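**Moving into a smaller kitchen, what do I do with all my cooking tools?**

posted by busterthorpe_baker, 2 July 2025

Hi all! We're moving into a rental with exactly 3 kitchen drawers (I'm coming from a place with 8, so you can imagine) and I'm trying to work out where everything goes. I cook most nights and bake a lot, and I hate digging for a spatula while the onions burn. Do you keep your stuff out on the counter, hang it up, or just own less of it? The landlord says no drilling, so rails are out unless they stick on. I've got maybe $49 to spend on this.

**pantrymoth**

Own less! I know, not what you want to hear. When I moved in February I put every tool in a box on the floor and only took things out when I needed them. Most of the box went to the thrift store and I haven't missed any of it (okay, I missed the melon baller once).

For what's left, get a caddy with sections and park it by the stove. Spoons and spatulas in one part, whisks and tongs in another, and the odd little things in whatever's left over. Something heavy is best or it tips when you yank the ladle out.

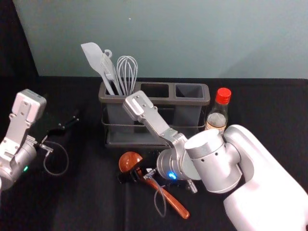 The drawers can then go to silverware, knives, and baking stuff. I'd give baking the deepest one, measuring cups eat up so much room! And keep oils away from the burner, mine got sticky and gross from the heat.

**somthorpe_sue**

Stick-on hooks inside the cabinet doors. Wipe the door with rubbing alcohol first and let it dry or they fall off at 2 a.m. and scare the dog. Measuring spoons and small strainers hang fine, cast iron does not, ask my foot.

**gravyboat3832**

just use a big jar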